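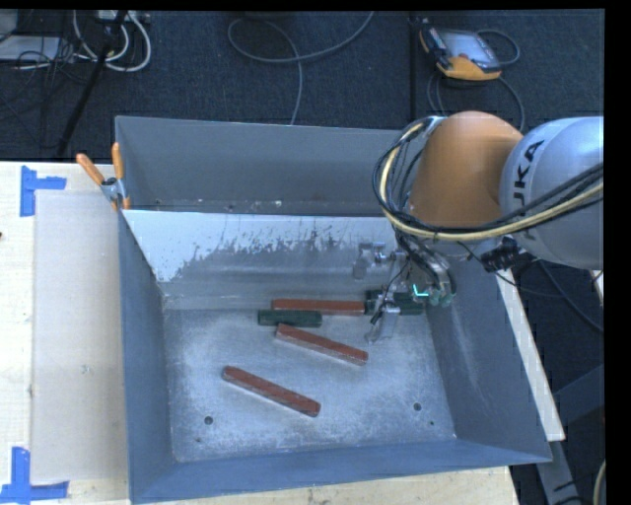 3.2 Surface wear and storage losses

Losses in sheet-metal bins have been put down mostly to damp. We think wear matters at least as much. Worn floors hold dust and old grain in the scratches, and a quick sweep does not get it out. Figure 4 shows a metal bin with a scratched, scuffed floor and a slanted divider. Flecks along the bottom of the rear compartment.

The survey took in 276 bins at farms near Stistum and Calimlim, all visited in October. Oldest on record dated from 1944, still in use for barley. Age by itself told us little. Some old bins had been kept painted and were in better shape than ones bought new a few seasons back. What counted more was how they were emptied. Farms that used steel shovels had bare floors in most cases, farms that tipped or used a plastic scoop mostly did not. We did not ask about shovels in the first round, so this part rests on the Calimlim visits only.

Residue was brushed out, sieved and weighed the same day. Scales drifted at 11 farms and those weights are left out of Table 2. Bins with dividers held more residue then bins without, nearly all of it low down behind the divider where a brush won't reach. Same pattern for wheat and barley. Oats too few to say.

Live weevils turned up in 20 bins. All but one had residue from the year before. The Ollitz strips were put down overnight and read at 7 a.m., which probably misses some insects on cold mornings. Stirnorance traps would of been better but came too late for the Stistum round.

Two limits. Farmers chose which bins we could open, and wear was scored by eye on a four-point scale, one scorer per farm. A second scorer went over the Calimlim bins and mostly agreed, except between grades two and three. These are merged in the analysis below.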